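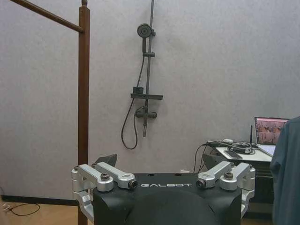 Figure 4. Bathroom station, torso view, with the wall-mounted shower set behind the robot and the recording desk at right.

3.2 Collection at the bathroom station

Episodes for the Harnia set were gathered at a single station fitted with a dark grey shower set. Each episode was logged with a task label and an operator code. We kept 593 of the 700 episodes recorded there in December; the remainder had dropped joint readings or a missing label.

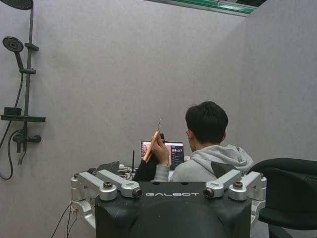
Figure 5. Laptop and operator at the desk; the handheld shower head is clipped to its rail at left.

Operators worked in blocks of nine episodes and checked the log between blocks. Labels were entered in Trundell and reviewed by a second annotator. Where the two disagreed, the episode was set aside and relabelled on Sunday.

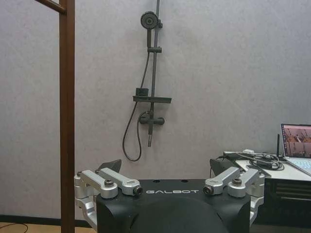
Figure 6. Station with the laptop open on the white table and the shower hose hanging in a loop that dips down to the left.

Background changes were not masked before training. People, cables and furniture near the robot remain in the images, and Kramer and Fröhlich's labelling guide treats them as unlabelled background. The Gorkus baseline uses the same split.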